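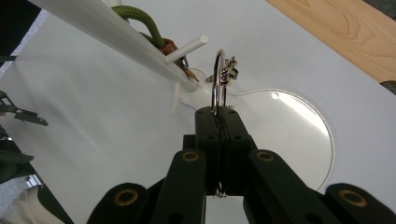 3. Changer le code de la boîte à clés

Bon, on attaque la partie que tout le monde repousse. Moi la première : j'ai gardé le code d'usine de ma Condow pendant tout un été, et c'est Maricruz, ma voisine de palier, qui a fini par me faire les gros yeux. Comptez sept minutes, un peu plus si vous avez les doigts gelés comme moi en novembre.

Avant de commencer, choisissez votre nouveau code et notez-le sur papier. Pas dans le téléphone, qui sera déchargé le jour où vous en aurez besoin (je parle d'expérience !).

1. Composez le code actuel et tirez le volet vers vous. Chez moi il accroche toujours, alors je pousse un petit coup avec le pouce et ça vient.

2. Sortez les clés et posez-les loin de la porte. Dans une poche, c'est très bien.

3. Au dos du volet, faites glisser le petit levier de A vers B. On sent un clic assez net.

4. Tournez les molettes sur le nouveau code, tranquillement.

5. Ramenez le levier sur A.

Attention : laissez le volet ouvert et testez le code trois fois avant de remettre les clés dedans. Si vous refermez avec le levier encore sur B, il faudra passer par le service après-vente, et là, bon courage.

Note : la boîte supporte 600 grammes de clés d'après la notice. J'y mets la porte d'entrée, la cave et le local à vélos, ça ferme sans forcer. Évitez quand même les gros porte-clés en peluche – le volet coince et on croit à une panne.

Si une molette devient dure, un peu de graphite en poudre suffit. Pas d'huile, elle attire la poussière. Tiburcio en avait mis sur la sienne et on a passé une soirée entière à la nettoyer au coton-tige.

Pour la pose sur un mur en brique, allez voir la section 4.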